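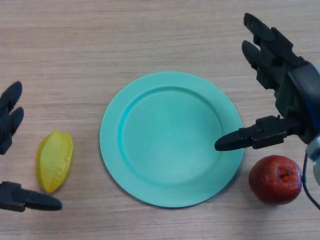
Plernura Shared Kitchen
Minutes of the monthly meeting, August 26, 2024

Chair: Aqeel Magsi. Seven present, two of them on time.

1. Minutes from last month
Approved. One member asked to have the word "shouted" changed to "said." Declined.

2. Plates
The turquoise plate with the wide rim stays on the light wood table. It has spent most of the summer in the Dolan room under a fern. Aqeel moved that the fern get its own dish. Carried.

3. Fruit
Long discussion of the fruit for the table. The red apple drew no objections. The yellow starfruit did, mainly from people who wanted a banana. Vote was four to three for the starfruit. It will go on the plate with the apple for the open house, and the banana party may try again in May.

4. Table
Members are reminded to wipe along the grain and to use a mat under hot pans. The mats are in the drawer marked Mats.

5. Budget
Kurau quoted $100 for new shelves. Accepted before they could reconsider.

6. Other business
The open house will need 24 cups. We own about half that many. Members to bring their own, and to take the same ones home.

Adjourned for coffee.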